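Home | Ask | Topics | Sewing & Crafts | Log in

Chalk lines won't stay put on slippery lining
2 min read
16/04/2025, by Esperanza Salcedo

Hi all. Making a jacket lining, some kind of satiny poly stuff from the remnant bin at Gosemstead. Every time I mark the darts the chalk is gone before I get to the machine. Pins slide, fabric slides, everything slides. I've cut the back piece twice now. Bought 200 cm and I've got maybe enough left for one more mistake. How do you mark this stuff?? Also do I need to prewash, I didn't.

Benito Garrido

Thread tacks. Slow but they don't rub off. Use a contrasting color, leave long tails, snip between the layers. I do the dart point first, then the legs. Single thread, no knot.

For cutting, lay tissue paper under the fabric and cut thru both. It stops the creeping. Weights, not pins.
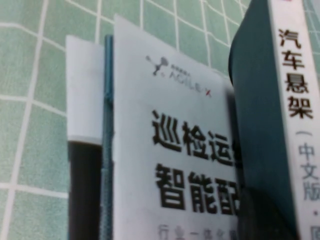 Prewashing poly lining, I don't bother, but steam the outer fabric if it's wool or you'll get bagging at the hem later. On marking, the other thing is to draw on the pattern instead of the cloth. Trace your pieces onto cheap paper, mark the dart legs nice and dark, then put the lining over it and tack right along what shows through. A black marker with a white cap like mine does fine for the paper, just let it dry before any fabric goes near it. Never on the lining itself, it'll bleed and you will see it at the armhole. Only works if your lining is pale, obviously.

Chia-jung Chung

What Benito said about tissue. I gave up on chalk in January after ruining a skirt. Soap sliver works on dark colors, test a scrap first tho. Also change your needle, a fine one, 60 or 70. Half my "slipping" was a dull needle dragging the seam.

Begoña Ibarra

just use cotton lining? so much easier

Esperanza Salcedo

Not cotton, it grabs on my sleeves. Tried the tacks last night on a scrap and the dart came out straight. Doing the back piece tonight, wish me luck. Soap next time, this one is cream so it wouldnt show anyway

Related | Newest | Unanswered | Help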